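About us

Aluso sorts, checks and repacks electrical control parts for firms that would like to use them again. Most of what reaches us has come out of a ski lift station, a bottling hall or a small workshop that has been refitted. We are based in Skoldale, on the lower road, in the building with the green doors.

The company was started by Karine Cloutier and Stelios Sfakianakis, who had both worked in lift maintenance and were tired of seeing good switches go into the skip along with the bad ones. There are now 5 of us. Our first customer was Skisport, who sent us 106 push buttons in fruit crates with no list. They still send us parts, and they now send a list as well.

What we handle

Push buttons, emergency stops, selector switches, pilot lamps, contact blocks, limit switches and the smaller kinds of relay. We don't take motors, drives, cable or anything that has been under water. If you are not sure whether a part is suitable, send us a photo of the label and the terminals before you post it.

The bench

Parts are looked at one by one on a green belt conveyor with an aluminium rail down the side. Karine chose the green because dark housings and stray screws are easy to see against it. The belt is wiped down between customers so that nothing from one order is carried into the next.

Coloured bins stand by the belt. Red is for parts that are to be scrapped or stripped, and yellow is for parts that go on to be tested.

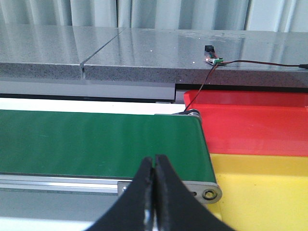
A part is not moved from one colour to another without a note saying who moved it and why. We had a long argument over whether to have a third bin for parts we couldn't decide on. We tried it for a month and it filled up, so it went. Anything undecided now goes to Þröstur Mogensen, who runs the test bench and makes the final call.

Emergency stops

These take up more of our time than anything else. We look at the cap, the collar and the neck first, then the contact block and its terminal screws. After that comes the test of the latch and the contacts. Each one is pressed and released 200 times on the test bench and the contacts are measured again at the end. If the second reading differs from the first by more than our limit, the button is scrapped, however clean it looks.

We don't repaint caps or replace labels. Buyers should be able to see what they are getting, scuffs included. 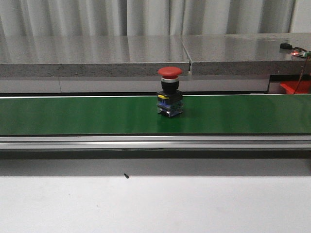
Emergency stop button on the belt, with its contact block fitted.

Spare screws and clips are kept in drawers by thread size. We will usually put a few in with an order if you tell us which block you have. There is no charge for these.

Who does what

Karine Cloutier looks after customers and quotes. Stelios Sfakianakis buys in stock and drives the van. Þröstur Mogensen is in charge of testing. Ximena Acuña does sorting and first inspection, and wrote the sorting guide we all use. Wálter Agudelo handles packing, stock records and returns.

The stock program is called Bach. Wálter wrote it, and it prints the slip you will find in your parcel. The number at the top of the slip is the one to quote if you ring us.

Sending parts to us

Please take parts off their panels and cut the wires back to the terminals. Leave contact blocks attached to their buttons where you can, as pairs that have worn together are easier to judge. Wrap each button by itself in paper. Loose buttons knock against each other and the caps get chipped.

We aim to report back within 4 working days of a box arriving. The report lists what we kept, what we scrapped and what we can offer for the rest. You can have scrapped parts back if you pay the postage.

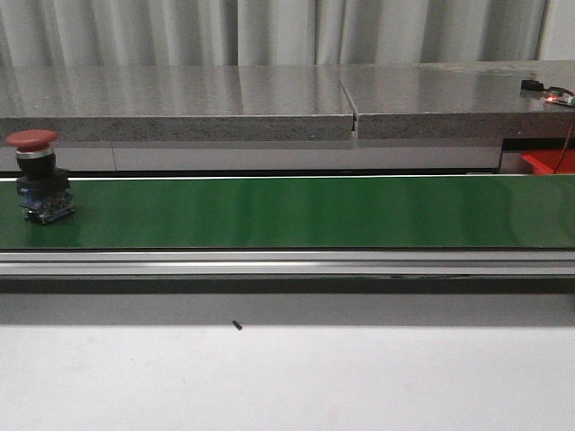
Visiting and contact

You are welcome to call in and look through the stock, but please ring first, as the testing room is locked when Þröstur is out. Parking is at the side of the building. The front step is steep, and there is a level entrance by the loading door.

Collections by van can be arranged within the valley. Further out, please use a courier and mark the box for Ximena.

Page last updated 19 July 2019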